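Climano 3 review: a competent annotation and segmentation tool for egocentric manipulation video

Climano 3 is a desktop application for turning head-mounted video into labeled action segments that a policy can be trained on. It is sold by Fludon under a per-seat license and runs on Linux and Windows. We used it through June on a desk-clearing and packing set of 334 clips, replacing an in-house script that Stelios Kalogeropoulos had kept alive well past its useful age. The machine was a workstation with a single midrange GPU.

Installation is one package and a license file. The import step reads common video containers and an optional hand-pose track. Timestamps are taken from the container, and variable frame rates are handled correctly, a point on which the previous release failed. Import is slow. A large batch is best left to run overnight.

The core of the product is the proposal engine. It cuts each clip at likely contact changes, assigns a verb and a target object to each segment, and presents the result on a timeline for correction. Boundaries can be dragged, split or merged from the keyboard. The default bindings are sensible and can be exported as a text file.

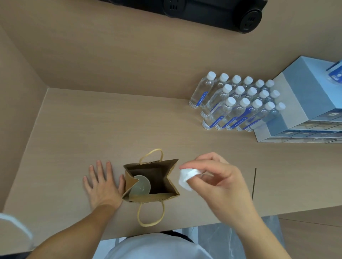
Proposal quality depends on the object. Rigid, opaque items are segmented well and need little correction. Clear plastic is weaker. With water bottles standing close together, the mask tends to lock onto the labels and caps and to merge the transparent bodies of neighbors. Raising the instance split threshold helps, at the cost of extra fragments on printed cardboard. An open paper bag is treated as a solid until it is tagged as a container, after which the "inside" relation becomes available. Crumpled tissue held in a pinch grip was often absorbed into the hand mask, and we labeled those grasps manually.

Left and right hands are tracked separately, and this is the best part of the release. A hand resting on the work surface can be marked as support, distinct from idle, and the distinction survives export. Our planner uses that field to decide whether the second arm is free. In the old script we had inferred it from wrist speed, with poor results.

Export covers the usual array formats plus a plain JSON schema. The schema is documented, though the page on coordinate conventions contradicts itself: the text gives camera frame, the table gives world frame. The files use camera frame. Manolis Sotiropoulos wrote a converter for our Livora planner in an afternoon. One defect remains open. Any clip with more than 4000 frames drops its final segment on export without a warning. Splitting long clips before import avoids it.

Support answered our two tickets within a day and confirmed the export bug.

Compared with Christodoulou, the other package we tested, Climano has the better timeline and worse masks on transparent objects. Christodoulou has no support-hand label at all. Groups working mainly with glassware or clear packaging should test both on their own footage before buying. For general tabletop work we have renewed two seats.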